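Support > Hardware > Label printers > Resolved tickets

Ticket 171: Kadorero label printer prints blank labels after roll change
Posted in December by the Studberg support desk
Status: resolved

Reported problem

The customer runs a Calvo inventory setup on a single PC in a stockroom, with a Kadorero label printer connected by USB. The printer had worked normally for several months. After a new roll was loaded, each job fed the right number of labels but every label came out blank. No error showed on the PC. The status light on the printer stayed green.

The customer had already restarted the printer and the PC, and had removed and added the printer again in Calvo. Neither made a difference.

First reply, 9:40 a.m.

We asked for a self-test. To run one, turn the printer off, hold the feed button, turn the power back on, and let go when the label starts to move. The self-test does not use the PC or the driver at all, so a blank self-test points to the printer or the media.

The self-test came out blank. We told the customer to leave the driver alone for now.

Second reply, 10:25 a.m.

The Kadorero is a direct thermal printer. It has no ribbon and no ink, and it only marks labels with a heat-sensitive coating on the outer side. We asked for the part number on the core of the new roll and for a scratch test. Drag a fingernail quickly across the face of a label. A thermal label shows a dark line. A plain label shows nothing.

The customer reported no line on the new roll. The last few labels from the old roll did show a line.

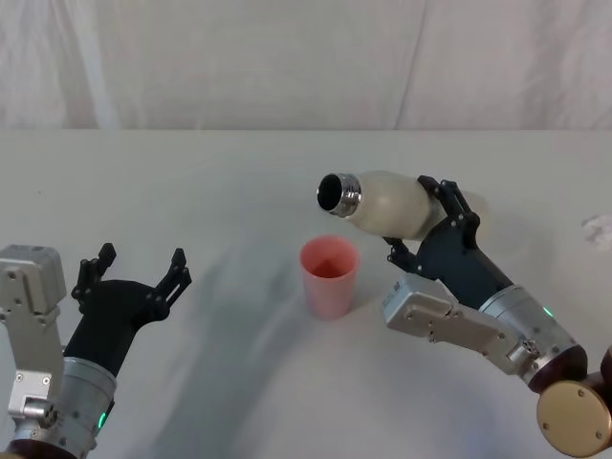
The part number belonged to Raledska thermal transfer stock, which needs a ribbon. It comes in the same size as the direct thermal stock and the cores look alike. The order had been placed from an old list that gave only the label dimensions. We sent the correct part number and asked the customer to keep the wrong rolls sealed so the supplier would take them back.

Third reply, 2:15 p.m.

With the correct roll in place the labels printed, but the text was faint on the left side and the barcodes would not scan every time. While looking for the cause the customer had raised the darkness setting in Calvo to the maximum and left it there.

Steps given:

1. Turn the printer off and let the print head cool.
2. Open the lid and wipe the head from one side to the other with a lint-free cloth and isopropyl alcohol. Do not use a blade or anything metal.
3. Wait 3 minutes before closing the lid.
4. Set darkness back to 9 in Calvo, under Devices, Printer, Output.
5. Run media calibration, then print one test label.

The test label was even from side to side and scanned on the first try. The customer then ran a batch of 200 labels with no blanks and no skipped gaps.

Notes for the desk

Ask for the scratch test before any driver work when labels feed correctly but come out blank. The reinstall took up most of the customer's morning and had no bearing on the fault.

The item list in Calvo now has the full part number in the description field. The old order list has been deleted.

Related tickets
Kadorero feeds three labels for every one printed
Calvo does not see USB printer after sleep
Raledska labels peel at the corners in cold storage
Barcode prints but will not scan
How to return unopened label stock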